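Collecting and Fan Merchandise, Unit 5: Edition Sizes, Variants and the Chase
Course notes, spring term. Read before the swap workshop.

Last time we stopped at the point where a toy company has a license, a sculpt and a factory slot. Now comes the part I love: how many do they make, and what do they tell us about it?

Start with the word "limited." By itself it says almost nothing. A figure can be limited to a number of pieces, to a window of time, to a store, or to an event. Those are four different promises and collectors mix them up constantly, so please write down which one you mean every single time you use the word in your paper.

Numbered edition. The box or foot carries a number out of a total. Our main case is the Fukari moon fox, a vinyl figure in an edition of 400. The total is printed on the box, so anyone can check it.

Timed edition. Orders open, orders close, and the company makes what was ordered. The Vekbridge knight series worked like this. The final total for the second knight came to 2076, and buyers didn't learn that until the shipping notice went out in December. Think about how strange that is! You bought something scarce without knowing how scarce.

Event edition. Sold at a convention table, with any leftovers going online. The piece count may never be published at all.

Store edition. Same sculpt, different paint, one retailer. Watch the stickers on these, because a second printing sometimes swaps the sticker and leaves the figure alone.

Now the chase. A chase variant is packed at random among the regular ones — glow paint, a metallic coat, a different head — and the ratio is set per case. If a run has 1000 pieces and one in ten is a chase, you'd expect 100 chases out in the world. Do that arithmetic before you look at any asking price. It takes ten seconds and it will change how you read a sales listing.

One question from the last session was whether a low number on a numbered piece (say 3 of 400) should cost more than a high one. My answer was that some buyers care a great deal, and the vinyl itself is the same either way.
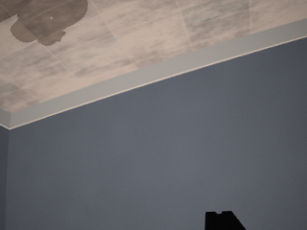
Sizwe Le Roux disagreed on the class board: with the older resin pieces the low numbers really can be sharper, because the mold wears down as you cast, so an early pull keeps detail a late pull loses. He added that this only helps if the numbers were given out in casting order, and plenty of small studios numbered whatever came out of the carton first.

Great point, and I've put it in the notes for good. Resin garage kits are cast in soft molds that give out fairly quickly. Factory vinyl comes from metal molds that last much longer, so the argument is weaker there. When you compare two pieces, find out the material first and the numbering practice second. If you can't find the second one, say so in the paper. I will never mark you down for an honest gap.

A short word on artist proofs. These sit outside the main count, usually marked AP. The Sudska dragon had a main run of 146 plus proofs, and the proofs have been turning up for sale ever since with all kinds of stories attached. Radwa El Idrissi's handout on provenance (pages 2 to 4) covers what paperwork to ask for. Bring it along, we'll use it.

For the workshop, pick one figure you own or can borrow and prepare:

1. The kind of edition, in one sentence, with your source.
2. The stated total, or a note that none was published.
3. The chase ratio if there is one, and your arithmetic.
4. One listing from a resale site, asking price and sold price kept in separate columns.

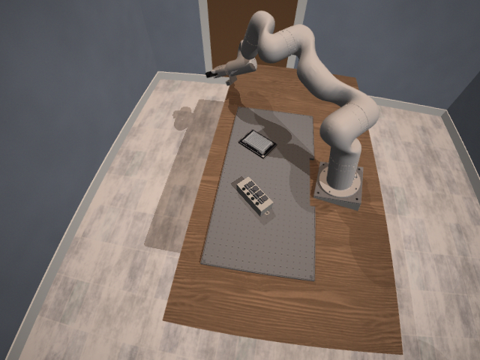

5. Your own guess at how many are still sealed, with a line on how you got there. Wild guesses are welcome as long as I can follow them!

Reading: Van der Merwe, the chapter on scarcity and memory, up to the section on trading cards. The card material is terrific and we get to it in Unit 6, along with blind boxes and pack weighing.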